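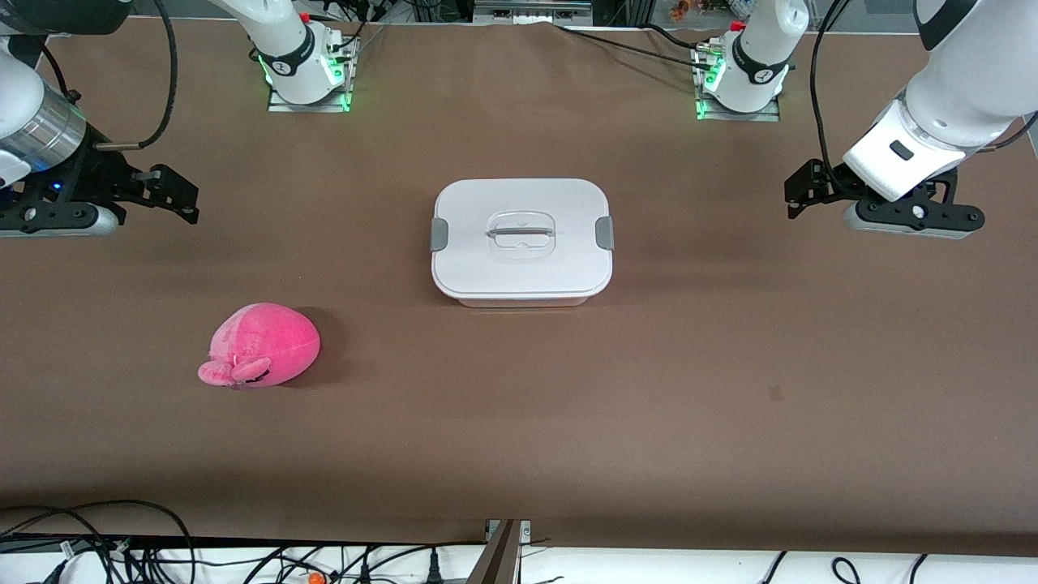

Food storage container and pink plush toy on the work surface, Plellen site.

Plurneno Household Reuse Project
Progress report to the Niazi Fund, period ending November

Collections
The Imura drop-off point opened in the second month of the period. We now have 17 drop-off points, against a target of 11. Kitchen items and toys make up most of what comes in. Clothing is down from the spring, and we have stopped advertising for it.

Repairs
The repair evenings at Plellen ran as planned. Small appliances take longer than we budgeted for, mainly the wait for parts. We would like to move part of the printing budget to cover this — the total stays the same.

Distribution
27 families received a starter box. Two boxes went out without bedding and were made up later. Delivery to the north side is still slow because we share the van.

Spending
On budget except for fuel, which is over.

Next period
Renew the lease at Plellen. Agree on new opening hours at Imura. Send the Fund a revised parts budget by the end of January.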